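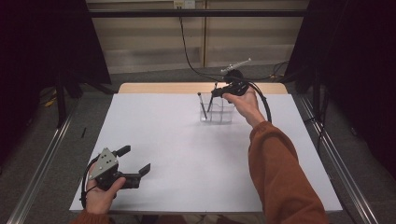

Clovus trainer flies with its new wing at last

After a long winter of waiting on parts and then waiting on the weather, the folks at Mikden have finally put their rebuilt Clovus trainer in the air, and what a lovely morning they had for it! The two-seat plane lifted off from the Dratside airfield shortly after 7 a.m. and stayed up for 28 minutes, climbing to 1,469 feet before coming back around for a smooth landing into a light wind.

It was the first flight with the longer wing, built by Eshun, which adds 12 square feet of area and should make the plane gentler at low speed (student pilots will be glad of that). Takeoff used 535 feet of runway, a good bit shorter than with the old wing.

Mikden says stall tests come next, with deliveries to flight schools planned to start in October.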